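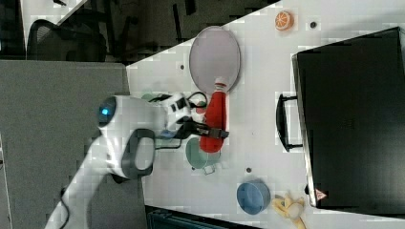 Fig. 4: Gripper closed round the middle of the ketchup bottle, cap towards the plate.

Home > Guides > Murnodell arm > Set-up > Section 6: Dropped grips

Posted in June by the Nirska bench team

6. When the arm lets go (or won't)

I'll start with what went wrong for me, as it's probably what brought you here. I had the Murnodell on its tabletop routine, picking up the ketchup bottle, and halfway through a lift it stopped dead with fault 83 on the screen. I cleared the fault without thinking, the fingers opened, and down came the bottle on the crockery. Nothing broke, but my hand was a good deal closer than it should have been!

So please do it in this order:

1. Press stop. Do this even if the arm already looks stopped.
2. Wait 20 seconds before you reach in. Mine twitched once during that time, so I do mean it.
3. Slide something soft under whatever is being held. I use a folded tea towel.
4. Choose Hold, then Release, on the Gerka screen. Don't choose Clear yet.
5. Take the object away, then have a look at the cables round the wrist. They should follow the wrist as it turns without pulling tight.
6. Now choose Clear, and send the arm home at the slowest speed.

CAUTION: Clear opens the fingers on software older than build 157. Check your build before you check anything else.

Note: a blue light on the joint doesn't mean it's safe to touch. I leave mine switched on and treat it as live until I've pressed stop.

If the fault comes back 3 times in a row, stop trying. With mine it was the cable bundle: I'd strapped it too tightly, and the wrist was tugging on it whenever it rolled over to lay the bottle down. I cut the ties, gave it more slack (over a hand's width) and put them back loosely.

Test with the toy banana first, then go back to the bottle.

Comments

gripfan: Same fault on our Mai table, also the cable ties. Thanks for the tea towel tip.

benchtop_b: Does step 4 work if the screen has frozen?

Nirska bench: No, leave it stopped, support the object and restart the screen first.

oldbuild: Still on 149 here. Updating tonight.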